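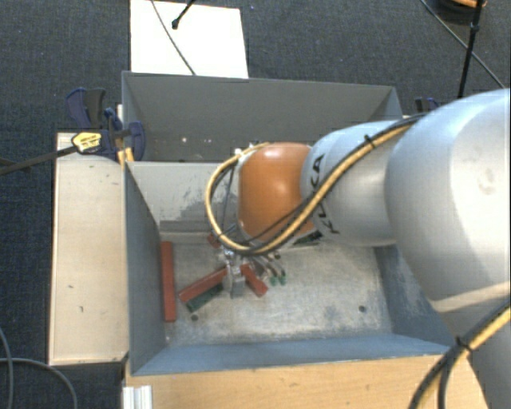
The KUKA over the front bin, red and green bars waiting.

I've been promising a few of you a post about the robot since August, and I kept putting it off, partly out of tiredness and partly out of not knowing what I thought of it yet. I'm still not completely sure, but it's raining and there's a pot of soup on, so let me try.

For anyone new to this blog, I work at Praler, in the kitting room. Kitting is the part of the business where somebody takes the right pieces out of the right bins and puts them together so that the people down the line have everything they need when they need it. I have been one of those somebodies for a good long while. It is quiet work, mostly, and hard on the wrists, and you get to know your neighbors very well because your hands are busy and your mouth isn't.

The robot came to us through an outfit called Turier, who set up the trial corner on the carpeted side of the room. We'd all pictured something sleek behind glass. What we have is a big silver and orange arm with yellow and black hoses bundled with cable ties, reaching into a scuffed old metal bin, and a bar clamp where the bin meets the wooden table. I can't tell you how much better that made me feel! It looked like something my father would have rigged up in the garage, only with a much larger budget.

They started it on the colored blocks, red and green, some long and some short. I thought that was a little silly at first (we don't ship blocks, after all) but after watching for a morning I understood it better. A bar lying flush against the wall of a bin is a real nuisance to get hold of, even with fingers. So are two lying side by side at the same slant. I have been fishing parts out of corners for years without ever once thinking about how I do it, and then a very polite young technician asked me to explain, and I stood there wiggling my hand in the air like I was playing an invisible piano. You sort of roll it toward you with one finger and pinch. He wrote that down. I went home rather pleased with myself, I'll admit.

Now, the part you've been asking about. No, I haven't lost my job, and neither has anyone on my shift. We were told at a Monday meeting that the plan is for the arm to take over the heavy repeat orders, the ones that run to 200 kits at a stretch, and that the mixed orders stay with us. Two of us will be trained to look after it, and I put my name in, which surprised my family no end. The training is 5 evenings, paid, and there's a binder from Turier that I've been reading in bed. I understand maybe half.

I don't want to make it sound all rosy. The big repeat orders were dull, but they were also when we talked. You didn't have to think, so you could hear all about somebody's daughter's wedding, or argue over pie crust. Mixed orders need your whole head. The room has been quieter lately, and I notice it most in the last hour before we clock out. One of the women I've worked beside the longest has already asked to move over to the Papadopoulos account, which is packed by hand upstairs, and I miss her something awful at lunch.

My wrists, on the other hand, feel better than they have in years. I opened a jar of pickles on my own last weekend and called my sister to tell her.

I do wish management had brought us in sooner. We heard about the whole thing from a delivery driver, and by the time there was a meeting people had scared themselves silly. A few minutes over coffee in the spring would have saved a lot of bad sleep. I said so at the meeting, nicely, and a few folks nodded.

First training evening is next week. I'll write again once I've had a turn at it, and I still owe you the plum cake recipe.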